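I went to the Starkus open day in Vokdale expecting to be bored by lunch, and I stayed until they started stacking the chairs. Mostly I sat in front of the big screen where they run the simulated kitchen – the arm practices there before anyone trusts it with a real one.

The task was putting the lid on a blender. I know, I know! But I sat through two tries and caught myself leaning forward like it was a penalty kick. My own mother has watched me fight with a blender lid for longer than that.

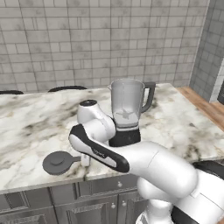
What bugs me is how these days usually get written up. The guy from the Chisholm paper next to me wanted to know when it'd be making dinner, and the woman running the demo (very patient, bless her) said they had logged 2349 practice runs on lids alone. He looked let down. I thought it was the best thing I heard all day!

I'd much rather see a company show me the dull, fiddly stuff than a robot doing a dance. Kitchens are made of dull, fiddly stuff. If Trunden holds its own open day in October, like the flyer promised, I hope they pick something just as small and let us see the misses too. I'd go – and I'd bring a cushion, those chairs were awful.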